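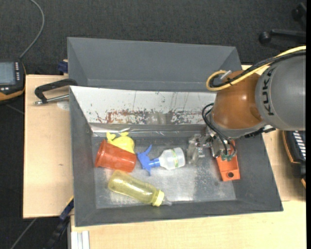

Gray bin on the bench, plastic odds and ends.

10/11/19

Long day on the bottle cap shrinkage, but a pleasant one. Raimo came over from Pillside with the second bag of regrind and stayed for coffee, so we started late and I can't say I minded! We ran the blend at 27 percent regrind, same mold as in July, and let the parts rest overnight under a towel before I put the calipers on them. The threads still bind a little on the last turn — my guess is the cooling time, which I cut short last week to please Ilaria, and I will have to tell her so kindly.

Five caps went into the drawer marked Kwofie for the squeeze test. Some 2,000 are left in the sack if anyone wants to try the longer cooling before I'm back. Please write the mold temperature on the sheet this time, dear colleagues. The blue pen is by the sink.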